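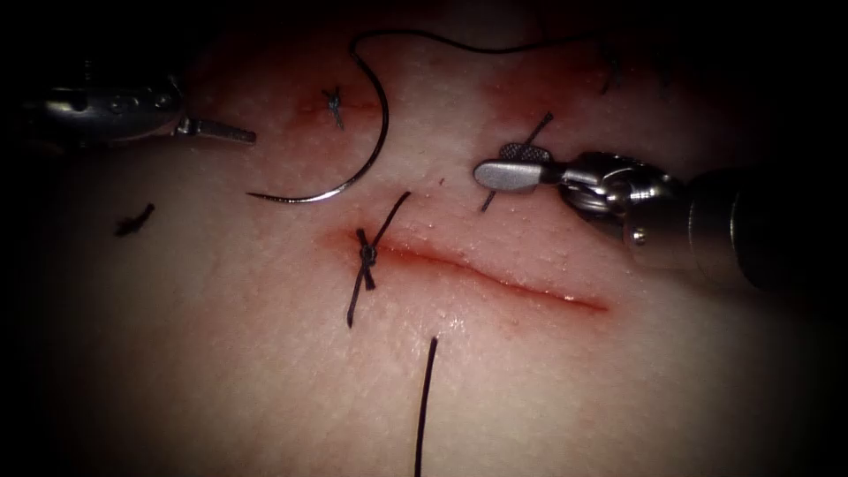
3 min read

Movcombe charter convention: who should get a seat?

Topic in: Local Government and Constitution

ridgeline_voter
The draft rules for the charter convention went up on the county site. As I read it, there are 100 seats. Most are elected by district, 20 are appointed by recognized civic groups, and the rest go to sitting council members. The public comment period closes in December. I want to hear what people here think before I send mine in. My own view is that the appointed seats are a mistake. If you want to rewrite the charter, run for it.

plainspoken44
I disagree. The last time we elected a body like this, in the Ostska district we got two landlords and a retired judge. All decent people, but the renters had no one in the room. Appointed seats are how unions, tenant groups and the farm bureau get a voice. They don't have the money to run a slate.

ridgeline_voter
Who decides which groups are "recognized"? Section 4 says the county clerk keeps the list. The clerk answers to the council. So the council picks the groups, the groups pick the delegates, and the council also sits in the room itself.

plainspoken44
That's a fair point about the list. I would fix the list and keep the seats.

mill_road
Has anyone read the Somogyi report? It's the study the county paid for before any of this started. It's long and most of it is about water districts, but chapter 2 covers conventions in other counties of our size. The ones that passed a charter had open nominations and a fixed end date. Ours has no end date. It just says the convention "shall conclude its work in a timely manner." That could mean anything.

tallow
I read it. It also says that a large convention tends to hand the real drafting to a small working group. Worth keeping in mind when people argue over seats — the drafting group here would be 19 people, and the rules don't say how they get chosen.

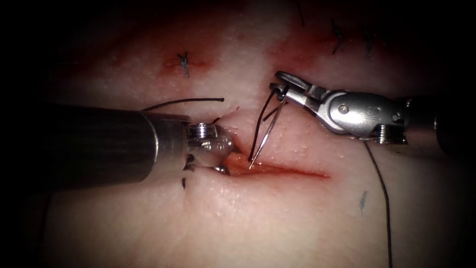
I would put that ahead of the appointed seats as a problem. You can win every district race and still have no hand in the text. At the least the drafting group should be voted on by the full convention, by secret ballot, and its drafts should be posted before each session.

ridgeline_voter
I missed that completely. Which section?

tallow
Section 11, second paragraph. It refers to a schedule at the back and the schedule is blank.

mill_road
The schedule was filled in on the version they handed out at the Nollatar hall meeting. I still have my copy. It said the chair names the drafting group. I don't know why it was taken out.

plainspoken44
Probably because people at that meeting objected to it. I was there for the first half and it got loud.

harborline
I'm going to be the odd one out and say we don't need a convention. The charter has a normal amendment process. Three changes would cover most of what people complain about: term limits, the budget deadline, and the district lines. Put them on the ballot one at a time.

ridgeline_voter
The council has to approve any amendment before it goes on the ballot. They have turned down term limits more than once.

harborline
Then petition. The signature threshold isn't that high.

tallow
It is if you live out past the reservoir and have to collect in person. The rules don't allow online signatures.

mill_road
Back to the comments. I plan to ask for a firm end date, the missing schedule, and a public process for the group list. Ridgeline, would you sign on to those even if we don't agree on the appointed seats?

ridgeline_voter
Yes to the first two. On the list, only if the clerk doesn't have the final say. Post your wording and I'll look at it tonight.

plainspoken44
I'd sign all of it. Please add something on meeting times. Sessions at 10 in the morning leave out anyone with a day job.

mill_road
Will do. Draft goes up in this thread after dinner.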